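Community Help > Arts and Culture > Art History

Where do I start with Simiyu carving and painting?

Posted by Imad Chidiac in February
3 comments | 12 shares

I'm giving a short talk to our local art group on the Simiyu valley painters and carvers. I know the painted chests and a few of the later landscapes, but I can't work out how the two connect. Most of what I find online is the same paragraph copied over. Is there a decent overview in English, and is it fair to call it one tradition? My limit is 800 words, so I can't cover everything.
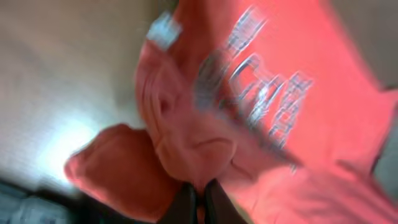

Elsa Hyvönen

I'd call it one tradition with a break in it. The chest painters worked in a small range of colours, mostly ochre and a dull green, and handed their patterns down within families. The landscape painters came later and trained in the city, but they kept the flat borders and the habit of putting the horizon very high. If you show a chest lid next to an early landscape, your group will see the link straight away.

For reading, try:

- The Nudden catalogue. It has a good essay on pattern and a poor one on dates, so check those elsewhere.

- The museum guide from Prorkthorpe. It's short, but the colour plates are reliable.
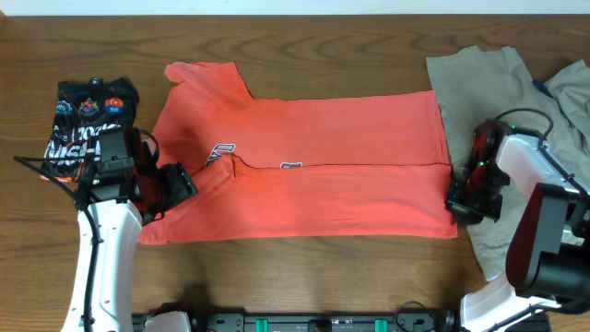 What to leave out

I'd skip the church carvings. They were made by travelling workshops and only confuse the story. The same goes for the grey stone figures, which get labelled Simiyu in sale rooms on very thin evidence.

Teemu Ahonen

just use the Nudden book, its got everything in it

Hipólito Lagos

I disagree with Elsa on the carvings. Two of the workshops settled in the valley and their apprentices went on to paint chests - the leaf border on the later lids is copied from a carved screen. The Nudden essay mentions this in a footnote and then drops it.
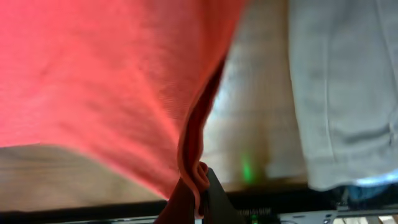
The harder problem is the gap after the workshops closed. Very little survives, and what does is unsigned. The Prorkthorpe museum has a collection of 700 drawings from those years, but only a handful have been published. You can write to them and ask for copies. They took a month to answer me, so write soon if your talk has a date. I'd give the gap one sentence and say plainly that the record is thin.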